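3.2 Gripper Setup and Upkeep

The hand-held grippers were designed by Finn Nolte and built in the Brerar workshop. Each one has two opposing fingers on a short body, and a cable runs from the body to the logging computer. Before a block of recordings, the operator opens the jaws fully over the bare board and checks that the finger tips sit level with each other (Fig. 4). A finger that sits low is loosened at its mounting screws, moved and tightened again.

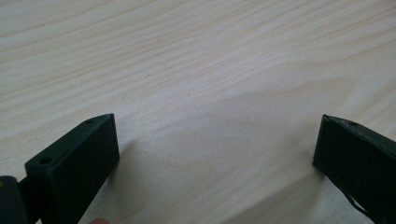

The zero point of the jaw opening is stored at this stage. We repeated the check after every 50 recordings – more often in June, when an early batch of screws kept working loose. Out of 500 recordings, 362 were kept. Most of the rest were dropped for drift in the jaw reading.

The board is clipped to the platform at its front corners, so it can be lifted off for cleaning and put back in the same position. Left and right grippers are checked as a pair, with a soft object held between them for 5 seconds.
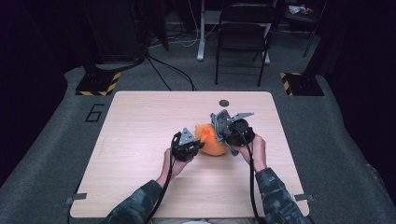 Cables were the part that needed most care. Friederike Engelhardt replaced both after the connectors wore out, and we now leave enough slack for the operator to turn each wrist freely.

Related items
Rosta: notes on finger wear
Kileck cable guide, second edition
Papadakis bench report

Aug 28, 2022 | 5 comments | Contact | Back to top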